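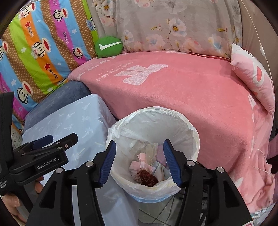

Figure 1. A small trash bin with a white liner bag.

Home | Manuals | Goals and Nets | Pool Care | Contact

Section 4: Setting up your Vuvirgate floating goal

Welcome back! By now the frame should be together and the crossbar snapped in, and you're ready for the part everyone looks forward to, getting the goal onto the water. Take your time with it, and if you can borrow a second pair of hands, please do - the goal isn't terribly heavy, but it is wide, and it likes to swing.

1. Lay the frame face down on the deck with the float tubes toward the pool.
2. Clip the net to the back rail, starting at the middle and working out to each corner. Leave a little slack, so a hard shot drops into the net and doesn't bounce straight back at the shooter.
3. Inflate both float tubes until they feel firm but still give a little under your thumb.

CAUTION: Never use a shop compressor on the tubes. The seams can split, and the warranty won't cover it.

4. Lower the goal in back end first, one person at each post, and let it settle.
5. Run the Nisten tether lines from the rear eyelets to your lane anchors or deck rings. Pull them snug, wait a minute or two, then pull them again (new line always stretches a bit).
6. Check the crossbar from the side. If one end sits low, add air to that tube a few strokes at a time.

NOTE: Our pool tester, Arwel Gwynne, likes to float a ball against each post before the first practice. If the goal drifts, go back to step 5.

CAUTION: Keep swimmers from hanging on the crossbar, however much they beg!

If you keep your goal in an outdoor pool, plan to bring it in by the end of September, rinse it with fresh water and let the net dry fully before folding. Spare net clips are part no. 822, and the tube patch kit is part no. 153.

Related items
Ponier junior practice balls
Bielecka cap rack
Nisten replacement tether lines
Vuvirgate winter storage bag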